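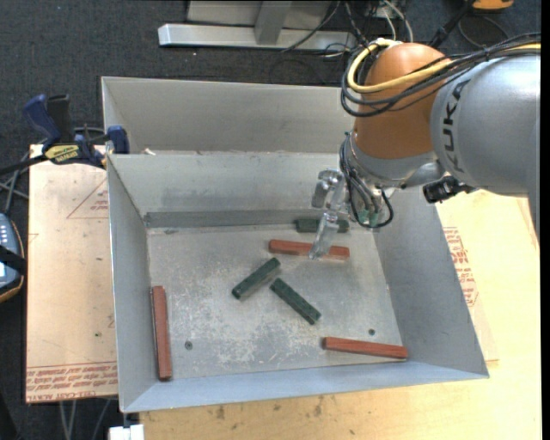
Ticket: Nondolside allotments and community kitchen, booking site
Subject: confirmation emails not arriving / arriving twice
Opened: 21 September 2023
Priority: high (was medium)
Status: closed, see bottom

Reported by the front desk:
People booking the kitchen hall get the "thank you" page but no email. Then they book again. Now we have double bookings all over the Saturday slots and the phone won't stop. Started after the weekend we think. Payments going through fine, that's half the problem.

Log

09:10
Made a test booking with my own address. Thank you page ok, no email. Checked junk, nothing. Booking is in the database, payment marked as test. So the form works, the mail bit doesn't.

09:25
Mail queue on the server has 700 messages sitting in it. Oldest is from the early hours of Sunday. Normal for this site is more or less empty. Not touching it yet, don't want 700 emails landing on people at once when half of them have rung up already.

09:40
Queue error is the same on every one: "login refused by relay". Relay is the Alitz account. Logged into the Alitz panel with the shared password, works fine. So account not locked, not out of credit.

09:55
Checked whether someone changed the sending password. Panel says last change was in February. Site config file has a password from before that. But it's been working since Febuary?? Makes no sense, leave it for now.

10:20
Ok, some sense. Alitz kept old passwords going for a while after a change, there's a notice buried in the panel under Messages. Old ones switched off over the weekend. We had the notice three times and it went to the old office inbox, which gets forwarded to nowhere.

10:30
New sending password made, put in site config, restarted mail service. Test booking again. Nothing.

10:45
Still nothing. Same error. Restarted again. Same.

11:05
There are two config files. The one I edited is the one from before the move to the Merkevthorpe server. Live site reads the other one. Moved the old one out of the way and renamed it so I don't do this again. Edited the right one, restarted.

11:10
Test email arrived. Took a few seconds. Good.

11:15
Second copy of the same test email arrived. Not good.

11:40
Duplicates. Two scheduled jobs both sending from the same queue, one every minute, one every five. The five minute one was set up by Sveinbjörnsson when they did the move and the other came across with the backup. They only clash if a message gets picked up at the same moment, which probably explains the odd complaint over the summer about getting things twice. Turned off the five minute one. Did 7 test bookings in a row, one email each.

12:15
Now the backlog. Exported the queue to a spreadsheet. Sorted by type:
- newsletter, most of it. Out of date now, binned with desk's say so
- booking confirmations, just over 100
- password resets. Links expired, binned

12:40
Desk asked can we send the confirmations but with a line at the top saying sorry, this was delayed, ignore if you've already heard from us. Yes. Done as a one-off template.

13:05
Alitz limit is 1,000 an hour so no worry there. Released in small batches anyway. No bounces apart from two addresses with typos in them, passed to desk to ring.

13:50
Desk reports first person ringing to say they got the late email and are they booked twice. They were. Sending desk a list of same name, same slot, same day so they can refund from the booking screen. Please don't delete the bookings by hand, cancel them, or the refund doesn't trigger.

14:30
Desk found one where the second booking had a different card. Refund goes back to whichever card paid, they don't need to do anything special.

Reply from front desk:
All refunded bar one who wants to keep both slots. Harvest lunch poster has the old booking address on it, does that still work?

15:10
Yes, old address redirects. Please use the new one on the next print run though.

To do, seperate tickets:
- old office inbox, either close it or point it at a real one
- alert if queue goes over 100
- delete the renamed config after a month if nothing breaks
- ask Sveinbjörnsson if any other jobs came over with the backup

Closed 15:20. Reopen if dupes come back.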